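# Stirngate Allotment and Gardens Association

Minutes of the ordinary meeting held on Friday, June 21, 2019 in the Prosser Room
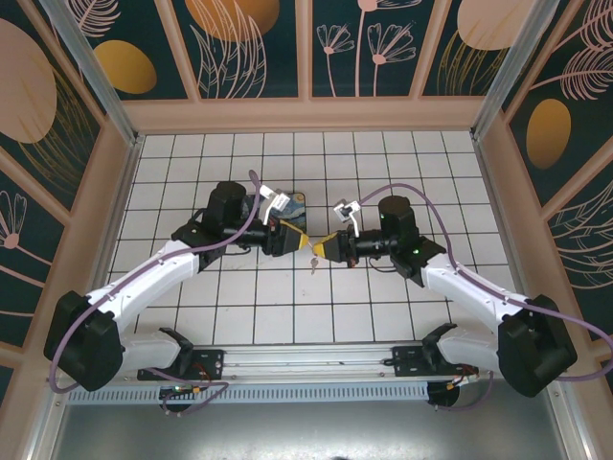 *Two arms on a shared rail, grippers meeting over a white tiled floor.*

**Present:** Imani Koech (chair), Pirmin Oberholzer, Rania Qaisi, Seraina Hubmann (minutes)
**Apologies:** Hussam Karaki

**1. Minutes of the previous meeting**

The minutes were agreed as a correct record and signed by the chair. There was one matter arising: the replacement key for the north gate has been cut and is held by Ms Qaisi.

**2. Water supply**

Mr Oberholzer reported that pressure on the lower plots remains poor in the evenings. The contractor, Prirkus, has inspected the main and found a worn valve beside the compost bays. The quotation covers the valve and 14 metres of new pipe. Members asked whether the work could wait until the growing season was over. Mr Oberholzer advised against delay — the valve is already weeping and the ground around it is soft.

*Resolved:* that the quotation be accepted and that plot holders be given notice of the day on which the supply will be turned off.

**3. Waiting list and vacant plots**

Ms Qaisi stated that there are 40 names on the waiting list. Two plots have become vacant and will be offered in the usual order. It was noted that one of them is heavily overgrown with bramble. After discussion it was agreed that the incoming tenant should not be charged rent on that plot until the end of the year.

The meeting considered a request from an existing tenant to take on a second plot. The request was declined under the current rules, which allow one plot per household while a waiting list is in force.

**4. Boundary hedge**

The chair had received a letter from a resident of Plurnum Lane about the height of the hedge. The meeting agreed that it should be reduced, but that no cutting should take place while birds are nesting. Ms Hubmann will reply to the resident and explain the position.

**5. Rents**

A paper prepared by Mr Karaki was taken in his absence. It proposed that annual rent for a full plot be raised by £2, with half plots in proportion. Mr Oberholzer asked for the insurance figures to be set out separately before a decision was made.

*Deferred* to the next meeting, when Mr Karaki is expected to attend.

**6. Summer open day**

Some 30 visitors are expected, weather permitting. Ms Qaisi will arrange the plant stall and has asked for surplus seedlings to be labelled with the variety. Dogs are to be kept on leads. The use of the hut for teas was approved.

**7. Any other business**

Ms Koech reminded members that bonfires are not permitted before December. Ms Hubmann reported that the strimmer has been serviced and may again be borrowed — the signing-out book is on the shelf inside the hut door.

**Actions**

- Mr Oberholzer: confirm the order with Prirkus and post the notice
- Ms Qaisi: offer the vacant plots; plant stall
- Ms Hubmann: reply to the Plurnum Lane letter
- Mr Karaki: revised rent paper with insurance shown separately

The date of the next meeting will be posted on the noticeboard.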